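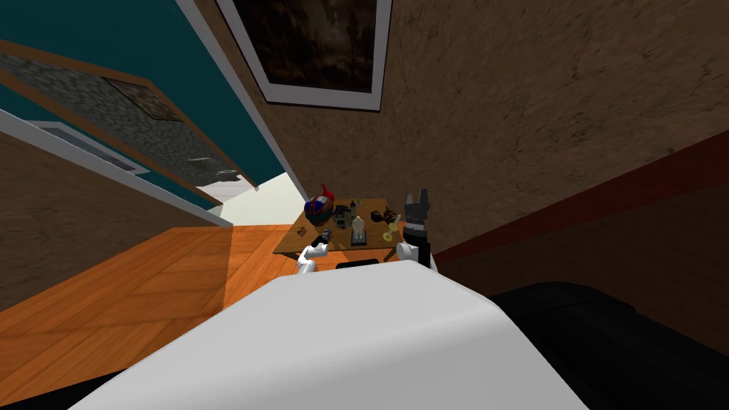
Simulated test room with both arms at the table, head view.

Wiltow Manipulation Software: Progress Report
Submitted to the Ritport Applied Automation Fund
Reporting period ending Mon 26 September

Summary for readers with a meeting in five minutes

The project is on schedule in two of its three work packages. Perception (Urard) is ahead of where we said it would be. Motion planning (Wiltow itself) is where we said it would be. Tooling is late, for the reasons given in the last report, to which we have added some new ones. Spending is inside the approved budget and we are not asking for more, although we would like to move some of it from one line to another. Details are under Budget.

Work package 1: Perception

Urard takes the camera views and produces a list of things on the table, with a shape and a pose for each. At the time of the last report it was good at boxes, good at bottles that had the decency to be opaque, and poor at everything else. We had promised to fix "everything else" this period, a phrase we would like to retract from the proposal if the Fund has a mechanism for that.

Clear glass is much better. Urard used to see straight through a jar and report its cap as a small disk hovering above the table, which the planner then dutifully tried to pick out of the air. The new version looks for a support under anything that floats. If it can't find one, it marks the space beneath as occupied and asks for a second view. This is a modest piece of code and it removed more failures than the network we spent the summer training. We have kept the network.

Ring-shaped objects are also better. The old shape fitter filled in the hole, so that a ring became a puck and the arm would try to grasp it across the full width, with the fingers open as far as they go and sometimes a little further in its imagination. The new fitter leaves the hole alone and offers grasps on the rim.

Objects that come in pieces remain the hard case. Urard has to decide whether two nearby parts are one object, two objects, or one object that somebody has modeled in two halves. Our standard test for this is a set of chattering teeth. The reviewer who read our test plan asked whether this was a serious choice of object. It is. It has a hollow interior, a curved outline, two strongly different colors and no obvious top, and if the software gets it wrong everyone in the room can tell at once. We have tried more dignified objects and they were less useful.
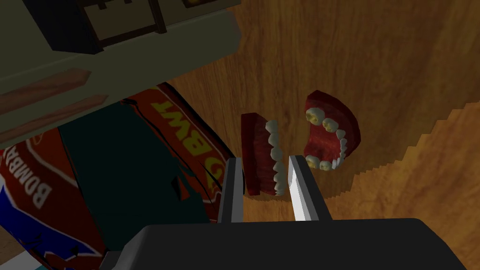
The difficulty is mostly in the grouping step. When the halves sit apart, Urard now reports two parts and a flag saying they may belong together. The planner is free to ignore the flag, and currently does. In the next period it will read the flag before choosing a grasp, so that picking up one half no longer comes as a surprise to the part of the system that thought it was holding both.

A second difficulty is printed packaging. A box with bold lettering and cartoon outlines gives the edge detector a great deal to be excited about, none of it geometry. For a while Urard was splitting boxes along the artwork and handing the planner a collection of thin colored slabs. We have lowered the weight of color edges wherever the depth is flat. That cured the slabs and made us slightly worse at flat items lying on patterned surfaces, a trade we have accepted for now and written down in the known issues list, where it has company.

Work package 2: Control and planning

Wiltow plans both arms together. In the previous period we planned them one at a time and asked the second arm to stay out of the way of the first, and the second arm's preferred way of doing this was to do nothing. Measured by collisions it was an excellent strategy.

The joint planner went into daily use in September. Its main features are:

A shared clock, so that either arm can be slowed down without the whole plan being thrown away.
A check of the robot's own body panels against every motion. This sounds like something we should have had from the beginning. We did have it, but the torso was represented by a box, and the real torso is curved and sticks out where the box did not.
A retreat motion computed before the approach. If no safe way out exists, the arm does not go in.

The last of these has been the most valuable. Most of our bad moments at the table edge came from an arm that had reached a perfectly good grasp and then had nowhere to go with it. The planner would sit there replanning until the time limit, gripping the object with what one could take for determination. Checking the exit first costs a little planning time on every attempt and saves a lot of it on the bad ones.

We ran 600 planned picks in simulation on the joint planner during the period. All of them are logged with the planner's inputs and can be replayed. We are holding back a success rate until the scoring script stops awarding credit for objects that were knocked off the table in the correct direction. That bug is fixed on a branch, and the rescored results will be sent to the Fund as a supplement.

Grasp selection close to clutter is the weak point. Wiltow prefers a grasp with both fingers clear of neighboring objects, and in a crowded corner there may be no such grasp. It then reports failure, correctly and unhelpfully. We plan to let it nudge one object aside in order to reach another. The planning for a single push is written and passes its tests. What is missing is a sensible limit on its enthusiasm, as the first version was willing to rearrange most of the tabletop in order to pick up a cup.

Work package 3: Tooling

Bright is the tool that loads a room, puts objects in it, runs the robot and saves everything for later inspection. It is used every day by people who complain about it every day, and we take this as evidence that it is needed.

The replay viewer was finished this period. It shows the head view and the wrist view side by side with the planner's decisions on a timeline underneath. Before this, finding out why an arm stopped meant reading a log file, and the log file had been written by somebody who already knew.

Scene generation is late. We promised 12 room layouts and have delivered 9. The remaining three exist, in the sense that they load, but objects placed in them settle slightly inside the furniture when the physics starts and are then ejected. One of them throws a bottle into the next room with great consistency. The cause is a mismatch between the furniture meshes and the simpler shapes used for contact, and the fix is tedious manual work with no mystery left in it.

Upright placement was also wrong more often than we had thought. Bright would drop objects in at random orientations and wait for them to settle, so packaging ended up on whatever side gravity liked. We first considered this a defect and then noticed that Urard was learning to cope with upside-down boxes. It is now a setting, on by default.

Changes to the plan

We would like to drop the planned comparison against a second simulator. The conversion scripts have eaten more time than the comparison is likely to repay, and the results would mainly tell us which of the two sets of contact parameters we had tuned more carefully. We know the answer to that.

In its place we propose a longer set of runs using wrist views only for the final approach. The head view is excellent for deciding what to do and poor for the last stretch, when the robot's own hand is often in the way of the thing it is reaching for. Urard can already work from the wrist. Wiltow has to learn to trust it over a head estimate that is older and, at that point in the motion, mostly a picture of a gripper.

Budget

Compute spending is under plan because the joint planner was late into daily use, and will catch up in the next period. Staff spending is on plan. We request permission to move the unspent part of the simulator comparison line into scene repair. The total does not change. A form for this is attached, along with the form required in order to attach it.

Risks

The push planner may take longer than expected. If it does, we will ship Wiltow without it and state the clutter limit plainly in the documentation.

The grouping flag touches both Urard and Wiltow, and changes that touch both have a record of being finished twice, differently. The message format has been agreed in writing and frozen for the period.

Bright's saved-run format will change once more. Old runs will be converted, and we have tested the converter on the oldest runs we could find, including several we would have preferred to leave where they were.

Next period

Rescored pick results, as a supplement to this report.
Grouping flag read by the planner before grasp choice.
Single-push planning with a limit on the number of objects disturbed.
Repair of the three outstanding room layouts.
Wrist-only final approach, first runs.

Access to the replay viewer has been set up for the Fund's technical reviewer. The login page is slow the first time and should not be refreshed.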